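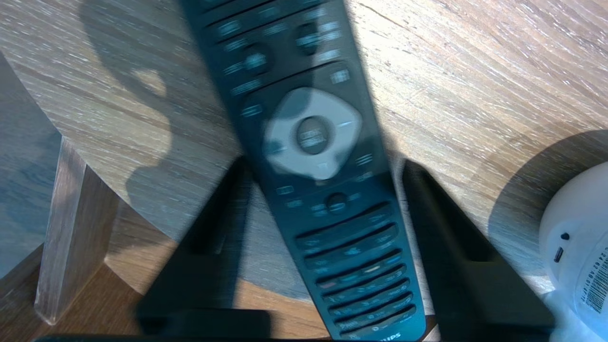

Last changed: 10/05/2025

Visit report: Sawatzky panel plant, Fendby

The Sawatzky plant makes faced particleboard and cut parts for cabinet and TV furniture makers. It opens to trade visitors twice a year, and the next opening is in December. Our group was taken through by Manon Lévesque, who runs process control on the press line. Notes follow the order of the route. The resin store was closed to visitors.

Chip preparation

Incoming material is a mix of sawmill residue and recovered wood. It passes a magnet and an air sifter before the flakers. Recovered wood comes in drier than sawmill residue, so the two streams are metered separately into the dryer. Moisture is read at the dryer outlet and again at the forming station. According to Lévesque, most of the bad board in the first year after the dryer was replaced traced back to the outlet sensor, which was mounted in a spot where fines built up on the window. It has since been moved to the side wall of the chute and gets wiped down at every shift change.

Surface and core material are dried to different targets. The surface layers go into the press wetter, and the steam they give off carries heat toward the core.

Pressing

The press is continuous. Mat density is scanned across the full width ahead of the infeed, and the profile is shown on a screen above the walkway. During our visit the left side was reading light, and the operator corrected it at the forming head. We could see the trace level out over the next few minutes.

Boards are cut to length on a flying saw and turned in star coolers. After that they are stacked and left to rest before sanding. Visitors asked whether the rest period could be shortened. The answer was no for anything that will be faced, as uneven moisture shows up later as bow.

Facing

Decor paper is impregnated off site and delivered in sheets. The storage room is kept at constant temperature and humidity, and sheets past their date are tested before use or scrapped. The short-cycle press has textured plates for the wood grains. Plate changes are the main source of lost time here, and orders are grouped by texture to keep them down.

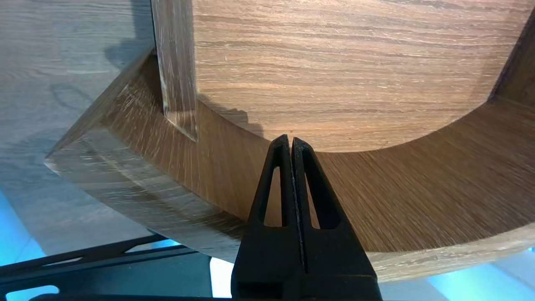
Plate wear is checked by gloss reading, taken at fixed points on a sample from each run. A plate that reads high goes back for rechroming. Plant staff log the readings in Mosik, the same system that handles press recipes, and Lévesque showed us the record for one plate over 2,261 cycles. The drift was slow until near the end, then steep.

Cut parts and edges

This hall is newer and much quieter. Straight edges are run on through-feed banders. Curved work goes to the machining centers, where the limit is the inside radius: a tight curve needs thinner band and a slower feed, and the glue has less time to wet out on short parts. Kendra Petrenko of Clanent, who was in our group, asked about peel values on inside curves. Samples are pulled at the start and end of each batch and peeled by hand, with a pull tester used only for new band suppliers. She thought that was thin, and I agree.

Dust extraction on the machining centers was good. On the panel saw it was not, and the floor behind the outfeed needed sweeping.

Practical points

The route takes 3 hours with the question session. Safety shoes are required and are not lent out. Hearing protection is handed out at the gate. Groups are limited to 4 per guide, and there are 2 guides. Parking is on the north side, past the log yard weighbridge. Photography is allowed everywhere except the facing press control room.

Still open: the formaldehyde test interval for the thinner boards. Lévesque will send the schedule, and it will be added to this page.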